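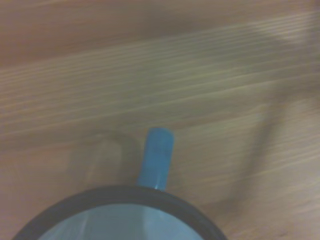

4. Mixing and applying the first coat of Carano clay paint

Carano comes as a dry powder and is mixed with clean water shortly before use. Read this section through before opening the bag, as the mixed paint has to be used the same day. Set up on a surface you can wipe down. A wooden tabletop like this one is fine if you cover it first, and any mug standing on it should be moved well away before the powder comes out.

Before you start, check that the plaster is dry all the way through and that Section 3 (filling and sanding) is finished.

1. Pour 4 liters of clean, cold water into a large bucket.

2. Add the powder slowly while stirring. Do not pour water onto powder – it forms lumps that are hard to break up later.

3. Mix with a paddle on low speed until smooth.

4. Leave to stand for 55 minutes, then mix again. The paint will have thickened. Do not add more water at this stage.

5. Dampen the wall lightly with a plant sprayer, working on one area at a time.

6. Brush on the first coat in short, crossing strokes. Start at a top corner and keep a wet edge.

7. Leave overnight before the second coat (Section 5).

Caution: The powder is very fine. Wear a dust mask and goggles for steps 1 to 3, and close the windows if there is a draft.

Note: One bag covers 110 square feet in two coats on smooth plaster. Rough lime walls take more. On the north wall at Plunthorpe we ran out halfway across and the join still shows, so mix enough for a full wall.

Note: Patches of darker color are normal while the coat dries. If they are still there after two days, the plaster underneath is probably damp. Stop and go back to Section 2.

Wash brushes in cold water and let the bucket settle before you empty it outdoors. Do not tip leftovers down the sink.

Section revised by Mitra Kermani, Fri 15 October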